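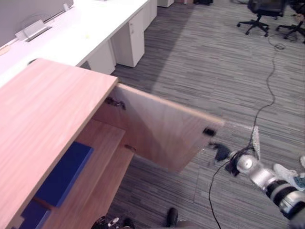
Reading time: 6 minutes

4. Cabinet Storage and the Handling of File Boxes

4.1 Setting and materials

The second part of the study deals with low cabinets used for paper records in shared offices. These cabinets receive less attention than open shelving, although they hold much of the material that staff need only once or twice a month. We examined 22 cabinets in offices in Tulatville between February and the end of the spring term. All had two hinged doors, a flat top and one inner shelf, and all stood directly on the floor. The records were kept in rigid plastic file boxes of the type used in the first part of the study.

Offices were asked to carry on with their normal work. No shelf was moved for the purposes of the study, and the labels already on the boxes were left as they were. Staff entered each removal and return on a paper sheet, giving the time of day and the place where the box was set down. The sheets yielded 787 usable entries. Entries that did not name a place were left out of the analysis presented in this section.

4.2 Where boxes are set down

Maldonado's earlier work on the Rivadeneira reading rooms treated the return of a box as a single act: the box leaves the reader's hands and goes back on the shelf. The sheets collected here suggest a longer path. A box taken from the lower compartment was often set on the cabinet top while the reader looked for a page, and it might then remain there until the next person needed the space. Staff described the cabinet top as "the desk that is already there." 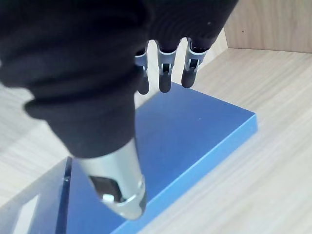 The habit was most common in offices where the nearest table was in regular use by someone else. In those offices the top of the cabinet served as a place for sorting, for signing and for short reading. Boxes placed flat took up more of the surface than boxes placed upright, yet upright boxes were rarely entered on the sheets. Several staff members said that a box lying flat was easier to open with one hand and less likely to fall — a view that we did not test.

4.3 Surface wear

Wear on the file boxes was recorded separately from wear on the furniture. A box that is slid in and out of a compartment rubs against the shelf along its broad face, while a box that is lifted meets the shelf mainly at its edges. Constanza Domínguez prepared a four-step scale for the broad faces, running from clean to deeply scored. 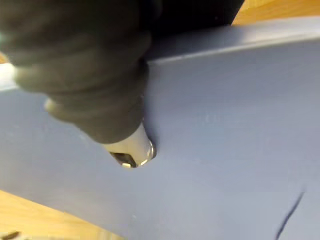 Light wear was graded by looking at the whole of the broad face, with no attempt to trace each mark to a single event. The second step of the scale covers surfaces that remain smooth and matte but carry faint marks. The blue-gray surface in Figure 3 shows small pale specks and faint scuffs of the kind assigned to this step, and the straight crease along its top provides a useful line from which to divide the face into grading areas. Marks on the crease itself were graded apart from those on the face. Olga Maldonado repeated the grading for 40 boxes, and differences between the two graders were settled by discussion.

Figure 3. Light surface marks on a blue-gray face, with a light brown wooden surface at the lower left.

4.4 Door clearance and access

The doors had a larger effect on daily use than we had expected. With both doors fully open, a reader could reach either side of the lower compartment from a single position. With one door open, boxes on the closed side had to be drawn across the shelf, and staff reported more trouble in putting them back.

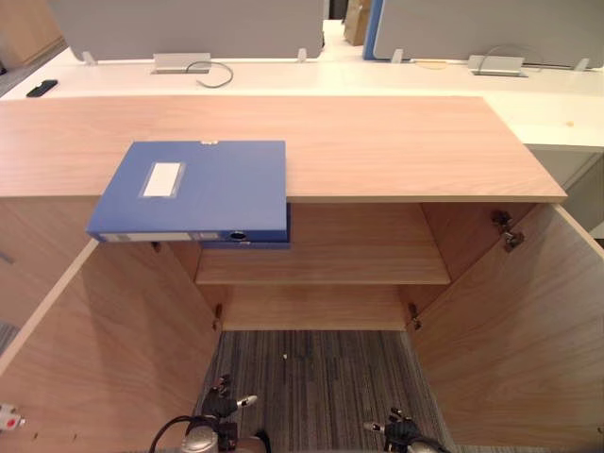 Floor space was the main limit. Cabinets placed along a passage were usually opened on one side only, and the boxes in frequent use gathered on that side over the weeks. The Bunix office moved its current-year records to the left compartment for this reason, and two other offices later made the same change. The Prallero office took a different course and left both doors open through the working day, closing them in the evening.

Neither arrangement was linked to a clear difference in the number of misplaced boxes. The sheets do show a difference in the time between removal and return, which was shorter where both doors could be opened. Because the offices varied in size and in the amount of paper they handled, the result is treated here as a guide for the shelf trials described in Section 5.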